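Sport and Community, Course Handout
Unit 2: Planning an introductory orienteering day for schools
Prepared by Hedvig Bråten, with corrections from Asuka Ebihara

What we cover in this unit

In the first unit we spoke about why a university should bring a less known sport to children at all. Now we come to the practical side. The sport we use is orienteering, but students who will do their project in another sport can also follow the same steps. Please read the whole handout before the seminar and bring a pencil, we will draw.

Key words: control (a marked point in the terrain), control card, leg (the way from one control to the next), course, start interval, map scale, to orient the map (to turn it so that it agrees with the ground).

2.1 The first map

Beginners should not receive a full forest map. It has too many colors and the child looks for the meaning of each sign instead of looking up. For the first exercise we draw a plan of the school yard with only buildings, trees, paths and fences. The plan is made at a large scale, and everything on it must be something that the pupil can touch.

The club maps of Zanau, which many of you know from the practice day, are printed at a scale of 1:3000. This is good for a park. For a school yard even this is small, and you can enlarge it with a copy machine if you also enlarge the scale bar. Do not forget the scale bar! Last year two groups made beautiful maps and nobody could measure on them.

2.2 Orienting the map

Teach this before you teach the compass. The pupil stands at a known place, finds one long line on the map (a wall, a fence, a path) and turns the map until the line on paper and the line on the ground go in the same direction. Then he or she points with the arm to the next control. The teacher looks only at the arm. If the arm is wrong, do not say the answer, ask for a second line.

Typical errors at this stage:
The pupil turns the body but the map does not turn, or turns with it.
The pupil holds the map so that the letters can be read. Letters are not important.
The thumb is not on the map, so after each stop the place must be found again.

2.3 Setting the course

A course for pupils of primary school has short legs and each control stands at a decision point, for example where two paths meet. We do not hide controls. In a competition for adults it is also not allowed to hide them, strictly speaking, but many beginners think that orienteering is a kind of treasure hunt, and the course should not teach them this.

For the day in Goren we will have 48 pupils. They start in pairs with a start interval of 2 minutes, on alternate courses, so that a pair does not simply run behind the pair in front. The maximum time is 20 minutes. After this time a pair must come to the finish even if it has not found all the controls, and the leader at the finish should tell them clearly that this is normal.

Let the slower pair start first only if both pairs agree. Asuka Ebihara has another opinion here – she prefers a draw, and you will hear her reasons in the seminar.

2.4 Safety and roles

Every leader has a written role: start, finish, road crossing, first aid, or walking in the terrain. The start and the finish keep separate lists, and the lists are compared before anyone collects the controls. A pair that has stopped early must still pass the finish. Repeat this rule at the start in the language of the pupils, and ask one of them to say it back.

2.5 Bad weather

If there is thunder, all outdoor courses are canceled. The reserve program is indoors and uses memory legs: the pupil studies one leg on a wall map, leaves the map behind, walks to the control and comes back for the next leg. It works well in a corridor or a gym, and you need only tape, cards and a quiet starting place. 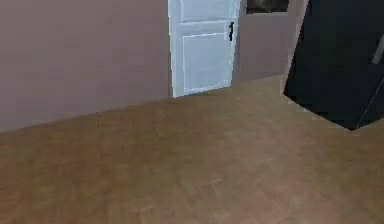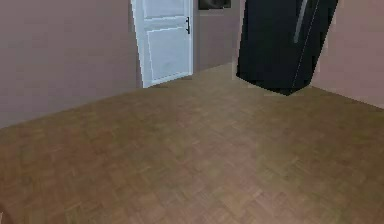
A wall and a door; parquet floor.

Tasks for the seminar

Draw a plan of a yard that you know well. Use not more than five signs.
Set one course on it and mark the decision points with a circle.
Write the start instruction as you would say it to ten-year-old children. Read it aloud at home. If you need to breathe in the middle of a sentence, the sentence is too long.
Compare the two sample courses, Tsuji and Corano, from the reading folder. Which one has the longer legs, and where can a pair lose contact with the map?

The plans are collected at the beginning of the seminar, on paper. Groups that want to work in Goren as leaders should write their names on the list at the department office, together with the role they prefer and one second choice.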